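Wedge fingers, second go

I've been putting off the finger comparison since February. The two-arm rig had the Gulwood jaws on it all winter and they were fine for blocks, but anything thin and round rolled out. So I ordered the Maruyama wedges, 340 for the set, and spent a morning setting the grip force again.
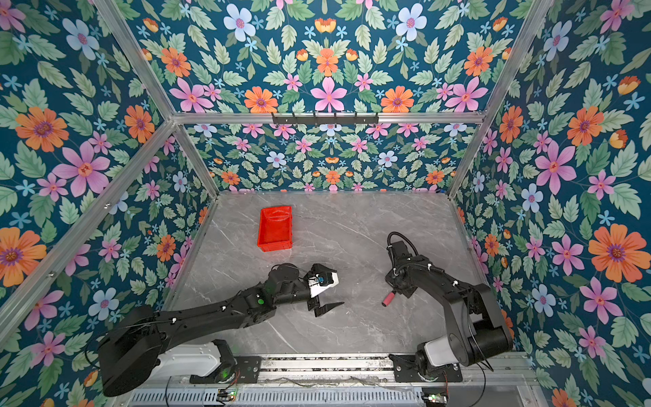 Han-gyeol Na: did you try them with the force limit turned down? Ours held a thin handle better at 18 than at 78.

I started at 78, which was too much. At 18 the handle settles between the fingers and stays there. The controller is still the Vatus, and I haven't touched its speed settings.

The job is simple: one tool, one red bin.
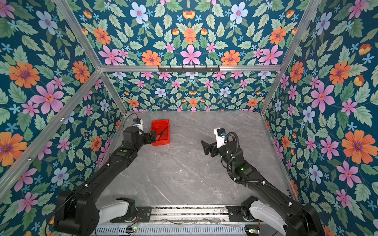
Left gripper down in the bin, right gripper open over the table.

Going over the side of the bin is the awkward part. A wrist camera gives a good look at the handle, but I still want a second angle for judging how low the fingers are. The other arm's camera will do for that if I park it sensibly.

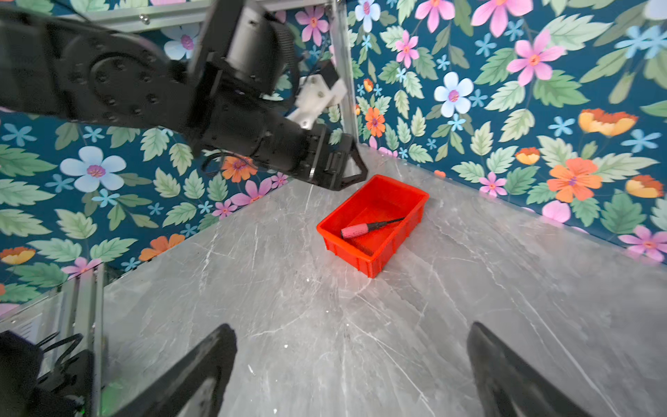

Justotine Robotics Club – Grippers and Arms

Next job is the old jaws again at the same force, so the numbers can be compared. I'll put both logs up when they're done.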